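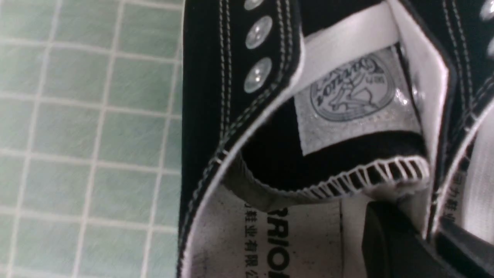 **How hard should the gripper close on something soft?** Start at the lowest force setting that holds the item through a full lift, then go up one step and stop there. Write that number on the item card so the next person doesn't have to guess.

## 4. Soft goods: footwear, bags and folded cloth

I wrote this section after we'd run the Grikdale cell on boxes for a whole season and then switched it to canvas shoes. Everything I thought I knew about gripping went out the window! Shoes bend, they have an inside and an outside, and a finger can end up in either one. So please read the whole section before you power the arm, even if you've done section 3 a hundred times.

### 4.1 Before you switch on

1. Press the stop button on the pendant and check that the status light changes. Reset it. Do the same with the button on the bench.
2. Look over both finger pads. Swap them if you see a nick or a lifted corner (a rough pad will snag canvas and pull stitching).
3. Wipe the wrist camera lens with the dry cloth, never the one we use on the bench.
4. Load the profile called *Roment soft*. The screen should show a force limit of 3 and a travel speed of 300.
5. Clear your sleeves, lanyards and loose laces out of the work area.

**Note:** If the screen shows a speed of 2,000, you've got the box profile loaded. Stop and go back to step 4. Don't just turn the speed down by hand – the force limit won't follow it.

### 4.2 Placing the shoes

1. Set the pair down with the openings facing up where the wrist camera can look into them.
2. Pull the tongue forward so the opening stays clear. High-tops are the worst for this, with all that canvas flopping about.
3. Decide about laces and stick with it. We run unlaced shoes and laced shoes as two separate items with two separate cards, and I'd ask you to do the same.
4. Check for anything left inside, such as paper stuffing or a size tag on a string.

Wing-yan Lo likes to turn one shoe of the pair end for end. I like them side by side, facing the same way. Both are fine under our rules as long as the card says which.

### 4.3 First approach

1. Stand outside the floor line with the pendant in your hand. Keep your thumb near the stop.
2. Jog the arm to the hover point and let it settle.
3. Check the camera view on the monitor. You want to be able to tell the insole from the collar at a glance. If you can't, fix the light before you do anything else.
4. Lower the arm in small steps until one finger is inside the opening, and stop before it touches the insole.
5. Close at the lowest setting, lift a little and hold. Raise the setting only if the shoe slips.

**Caution:** Never reach in to straighten a shoe while the arm is live. Press stop, wait for the light, and then reach. I know it's only a sneaker and I know it's slow. The rule is the same for a sneaker as for a crate.

**Caution:** If the finger catches on an eyelet or the lining, don't pull up. Open the gripper, back out the way you came in, and check both the pad and the shoe.

### 4.4 What goes in the log

Shih-chieh Fang reads the log every April, and he does notice gaps. Put down the item card number, the profile, the final force setting and any stops you made, planned or not. An unplanned stop that turned out fine still gets a line. If the fault screen shows 2179, write down where the arm was and leave it there – that one gets cleared from the Mapplebeck office, and the steps for calling them are in section 6.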